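Server Parts Bench Notes and Photo Set (Dorkusell)

README for version 6. If you have version 5, throw it away; half the folders were named after whoever had unpacked the box.

What this is

Dorkusell is a set of 1,025 photographs of server innards, with the notes we keep alongside them. It covers motherboards, memory slots, CPU sockets, molded plastic parts such as shrouds and ducts, and the bench those things sit on while people disagree about which screw goes where. It began as a way to stop us from asking each other the same questions and has grown into a place where the questions are at least written down.

The machines come from a batch of retired rack servers stripped for spares at the Kuusisto workshop. Most of the boards still have their sockets and levers. Most of the plastic still has its tabs, which is more than can be said for the previous batch.

Layout

boards/ – whole or partial motherboards, outside the chassis
plastics/ – ducts, shrouds, covers, clips
mixed/ – a board and at least one plastic part in the same picture
screws/ – please do not add to this folder
notes/ – plain text, one file per session, spelling not guaranteed
labels.csv – one row per picture

The mixed folder is the largest and the one people come for. It is also the one with the most arguments in its history, mainly over whether a part resting against a board counts as fitted. We decided that it doesn't. If you can't tell from the picture, the row says "unclear," and "unclear" is a perfectly good value that you should not fix for us.

Fields in labels.csv

file: name of the picture, no spaces
board_color: green, blue, black, other
socket_visible: yes, no, part
slots_visible: yes, no, part
plastic_visible: yes, no, part
plastic_color: free text, regrettably
fit_state: fitted, apart, unclear
remark: anything up to 900 characters

The free text column for plastic color holds 22 distinct values, nearly all of them gray. We have light gray, lt gray, gray (light), pale gray, and one entry that says "server." A cleaned column is planned. It was also planned in version 4.

Angles

Pictures were taken close in, and often at a slant. We like this. Anyone who has put a duct back over a row of memory knows you never see the board square on while doing it; you see one corner, a bit of socket, and the tab you are trying to get hold of. If your work needs everything straight and centered, the boards folder will suit you better.
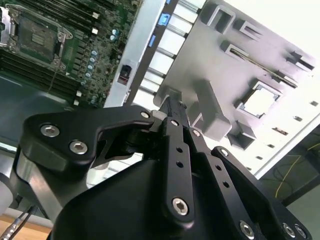
mixed/ – CPU socket and DIMM slots at upper left, light gray molded plastic at right. socket_visible: yes. fit_state: unclear.

Rows like this one get the most mail. The tab is easy to find, so people want us to say whether the part is on its way in or on its way out. We don't record direction. There is a remark field, and readers are free to keep their own theories in their own copy of it.

Handling notes

These are the bench rules, copied in because the people who use the pictures keep asking for them.

Power off, cord out, and wait before you touch anything. Wear the wrist strap. It does nothing from the drawer.

Leave the socket lever alone unless you came for the socket. Don't put a fingertip on the contact area to see what it feels like. It feels like ordering another board.

Hold plastic parts by the tab or the rim. Hukico pattern ducts will flex a long way and then stop flexing all at once. The Clekinov ones are stiffer and give you less warning, but they go back on without an argument.

Count the screws into the tray. Count them out again. If the two numbers disagree, look under the board before you look at your colleagues.

Known problems

A handful of pictures in boards/ belong in mixed/. The plastic is there if you look at the corners.

Memory slots are marked "part" when the bank runs out of the picture, and also when somebody got tired. We have tried to separate the two and failed.

Shiny metal blows out in some of the afternoon pictures. Socket frames suffer most. The morning ones are better, but there are fewer of them, for reasons to do with mornings.

File names skip from time to time. No pictures are missing – the numbering was done by hand.

What it's good for

Spotting parts, practicing part names with new people, checking what a socket looks like before you lift its lever, and settling small bets. It has been used for all of these, the last most often.

It is a poor guide to assembly order. Neighboring pictures may come from different boards, and nothing in the set tells you which part goes on first. Use the service manual for your own machine.

Changes in this version

Renamed the folders. Added fit_state. Removed duplicates, then restored the ones that weren't. Moved the wiring pictures out to their own set, due in March, where they can be confusing separately.

Corrections

Send the file name, the field and the value you think it should have. Corrections to plastic_color go to the bottom of the pile.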